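# Before We Sign Anything: Two-Arm Bench Cells

Efraín Valderrama asked for a page the rest of us could look at before the budget meeting in June, so I've put one together. It has one picture for now. The notes in front of it are longer than gallery notes usually are. I'm the person at Dollham who has to defend the equipment line, and I would like the questions written down somewhere other than in my email.

The proposal is 6 bench cells for the Drerkevbridge building, each with two small arms on a shared rail. Cuadros would supply them and Grunotetti would handle service. Marit Hovland wrote the request and she makes a decent case for it. I have read it three times and I still think it is one cell's worth of evidence stretched over six cells' worth of money.

## What the request says

Sorting flat parts into containers, picking from containers, light kitting. Marit has a task list with 35 entries on it. Some of those are real jobs that take up people's afternoons. Others ("general tidying of work surface") read like somebody filling out a form.

The quote says each cell comes "ready to run." I asked Cuadros what that covers. It covers the arms, the rail and the control boards. It doesn't cover the enclosure, the floor surface, lighting, spare grippers, or the time of whoever teaches the thing where the container is. I would like all of that on the same sheet as the hardware before anyone says the word affordable in front of Efraín again.

## What I would budget for that isn't in the quote

- **Cables.** On small arms they run outside the links and they move every time the arm moves. I want a price for a full replacement set per arm, and I want to know if our own techs can fit it without voiding the service agreement.
- **Grippers.** One style of finger is quoted. Nayeli Cusi in kitting handles thin flat stock all day and has doubts about how well any two-finger gripper gets under a part lying on a smooth surface. So do I. She has offered to bring a box of her worst parts to a demo, and I think we should take her up on it.
- **Containers.** If the arms only work with one particular tray, we will be buying that tray for as long as we own the arms.
- **Labor.** Chih-ming Yen put down 200 hours for setup across all the cells. I asked where the number came from and he said it was what was left in the plan. Fair enough, but it shouldn't go to finance looking like an estimate.
- **Service calls.** Grunotetti quotes a yearly rate and a separate visit fee. The visit fee is on page 4, in small type.

## The picture

Two arms, one rail, one floor. Marit likes the shared rail for the saved bench space. I'd add that whatever takes down the rail takes down both arms, and that two arms reaching over the same floor have to be kept out of each other's way by somebody's software. Ask who maintains it and what a year of that costs.

Look at the cable runs while you're here, and at how low the boards sit. Our benches get leaned on. A cover or a shelf would fix it, and that goes on the sheet too.

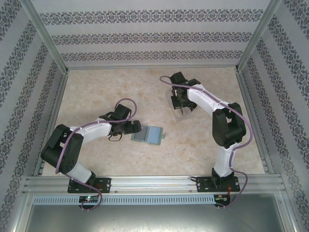
*Left arm by a flat blue-gray piece, right arm's gripper at the clear container. Note the purple cable along each arm and the green boards below the rail.*

## Where I've landed

Buy one. Put it on Nayeli's line with her parts and her containers, and keep a plain log of every time a person has to step in. If the log looks good, I will sign for the other five myself and bring donuts – Marit can hold me to that.

Amparo Mosquera pointed out that we'd lose the volume discount by ordering a single cell first. True. The discount is $213 per cell. I can live with losing it.

Still waiting on: the cable price from Cuadros, a revised labor figure from Chih-ming, and a written answer on who holds the spares. Send anything else to me and I'll add it to the page.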